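# Demonstration collection in robot learning

**Demonstration collection** is the part of robot learning in which a person shows a robot how to carry out a task and the machine's sensors record the result. The person may move the arm directly by hand or drive it from a distance with a second device. The recordings are later used to train a control policy, most often by some form of imitation learning. The practice is older than the current learning methods: paint and welding robots were taught by hand guiding long before cameras became a usual part of the record.

## Methods

### Hand guiding

In hand guiding, also called kinesthetic teaching, the operator holds the arm near the wrist and moves it through the task. The joints are put in a compliant mode in which the controller cancels the weight of the arm and little else. Joint encoders record the path.

The method needs no extra hardware and gives the operator a direct feel for contact. Its main drawback is visual. The operator's hands and forearms appear in the camera images during teaching and are absent when the policy runs, so many groups play the joint path back on a reset table and record the images during playback. Playback fails when an object is returned even slightly out of position, and grasps with small margins suffer most.

### Leader–follower control

A leader arm with the same joint layout as the working arm is moved by the operator, and the follower copies its joint angles. The operator's body stays out of the work area. Most low-cost leader arms send no force back, and operators working without it tend to press harder on the table than they intend. A trigger or sliding grip on the leader sets the opening of the follower's gripper.

### Handheld controllers

A tracked controller sends a position and orientation for the gripper, and software solves for the joint angles. Operators learn this quickly for open pick-and-place work. Near the limits of reach the solver can produce sudden elbow motion, so most systems cap joint speed and reject target poses that lie too far from the present one.

## Workspace

The usual arrangement for household tasks is a fixed table within reach of one arm, with at least one camera overhead and often a second on the wrist. An overhead view gives stable positions for objects on the surface but little information on height. The inside of a deep vessel may be visible from above while its outer wall is not, and an arm reaching over an object hides it.

Kitchen layouts are common because the items vary in shape while the actions remain simple: lift, place, open, turn. Toy food is widely used in place of real food. It keeps its shape over many trials and leaves no residue on the gripper pads.
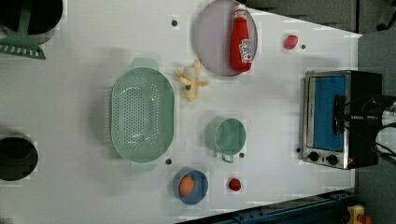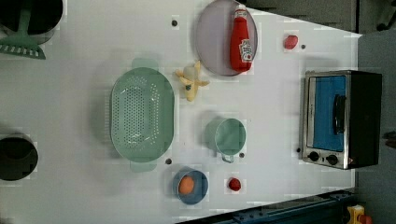

*Overhead views of a kitchen layout with toy food, a colander, a cup, a bowl and a toaster oven.*

Objects that are not part of the instructed task are called distractors. A policy trained on a bare table often reaches for the nearest item of any kind, and distractors force it to use the instruction or the appearance of the target. Near-duplicates are a harder case. Where two items look alike, the instruction must name a location as well as an object, or the recording must be marked as accepting either one.

## Episode structure

A single recording is called an episode. It normally contains:

- joint positions and commanded positions at a fixed rate
- gripper opening
- one or more image streams with time stamps
- a written instruction
- a success or failure label

Commanded and measured positions are both kept. The difference between them carries information about contact and load, and some training methods use the commanded value as the action.

Time stamps need particular care. Cameras and joint controllers run on separate clocks, and a constant offset between them teaches the policy to act on old images. A simple check is to tap the gripper on the table and compare the frame of contact with the spike in motor current.

## Operator effects

Two operators given the same instruction will solve it differently. One may approach a cup from the handle side and another from above the rim. Averaging the two approaches can produce a path between them that grasps nothing. Training methods that represent several possible actions reduce the problem, and written rules for operators reduce it further.

Pauses are a related fault. An operator who stops to think records a stretch in which the correct action appears to be no action. Policies trained on such data may halt at the same point and stay there. The usual remedy is to trim still segments – though a short wait after the gripper closes is normally kept.

Solène Le Goff's notes on the Ovard collection describe a third effect, in which operators grew faster over a session and their late episodes contained shorter approach phases than their early ones. The Ovard set holds 3,008 episodes. Of these, 1,617 were recorded with a leader arm and the remainder by hand guiding with playback. Le Goff recommended shuffling task order between operators and changing tasks after every 5 episodes.

## Review and labeling

Episodes are commonly reviewed before training. Failed attempts may be discarded, kept under a separate label, or cut at the point of failure. Attempts that fail and then recover are valuable, as they show states that a clean demonstration never enters. The Fletano format stores recovery as a tagged segment inside the episode; the older Woto format permits only one label per file, and conversion from the first to the second loses the tag.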